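Project Report: Learning a Desk-Tidying Task from Hand-Held Gripper Demonstrations
Clotilde Leblanc
May 24, 2018

My project asked whether a policy trained on hand-held demonstrations could put small stationery into an open box. I called the pipeline Clulell.
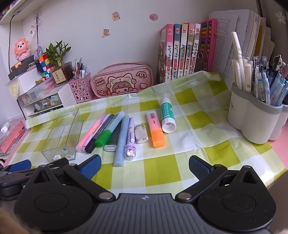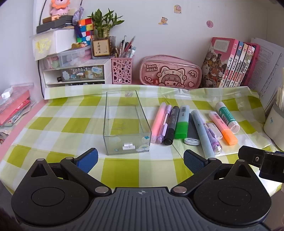 The main result is about where the training data should come from. I recorded 184 demonstrations in April and trained two models, one on all of them and one on the 57 that passed a smoothness check. Both were trained for 3000 steps. The highlighters and pens lying side by side on the checkered cloth were the hardest part, as the jaws need a gap on each side of the item they pick. The clear box was also a problem - its walls are hard to pick out against the checks, and the model trained on all the data often released too early.

Each model got 20 trials on the arm. The smaller, filtered set did better on pens and about the same on erasers. I did not test thicker items separately.

Next I would vary the spacing between items and repeat the filtering with a looser threshold.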